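Minutes, open day planning and demo review, October, back room at Clokcombe

Present: me (taking notes, so blame me), Hema Kulkarni, Ryan Greenwood, Pramila Khurana. Xuân Khương came in at 2 with the coffee. Sarita Semwal sent apologies.

We began with the drinks table, as it had the longest line at the open day! Hema wants the same plain white top at Gatholm. 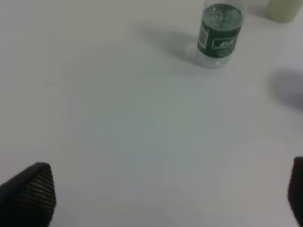 How many visitors signed in on the day? Pramila went through the sheets and got 100, with 29 of them from the Jastine school group.

Ryan liked how the arm handled cups but thought people were standing too close to it - he'd like a rope next time. I said a rope looks unfriendly (I lost that one). Agreed: rope.

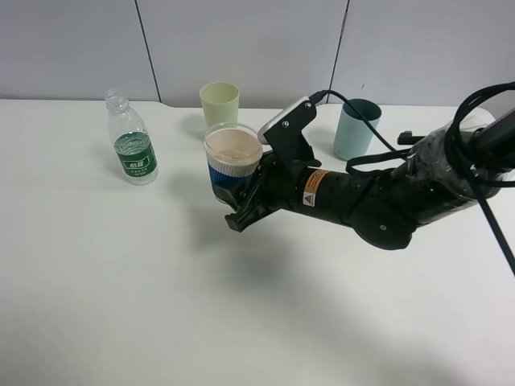 He'll also ask Nishad if we can borrow their two tall stools, so the little kids can see over everyone's shoulders.

Then we got onto the talk that goes with the demo, and this took ages. 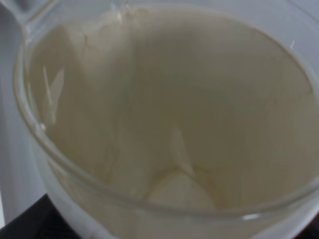 Hema feels the talk is too long and I'm afraid she's right, I do go on. She wants it cut in half, with more time for people to ask things. Pramila would open with the food side, as everybody understands a glass bowl of something thick and creamy, and leave the joints and motors for whoever hangs around after. I'll write a new version and send it out.

Xuân read us the comment cards, mostly lovely, plus one long complaint over parking. Ryan is going to call the person back.

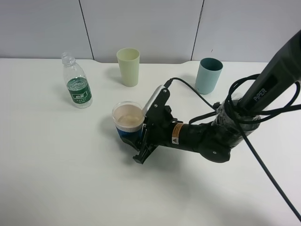 Who is running the demo at Gatholm? Hema and Xuân will share it, and Sarita can cover lunch if she's free.

Still to do: new name badges (Pramila), rope (Ryan), shorter talk (me).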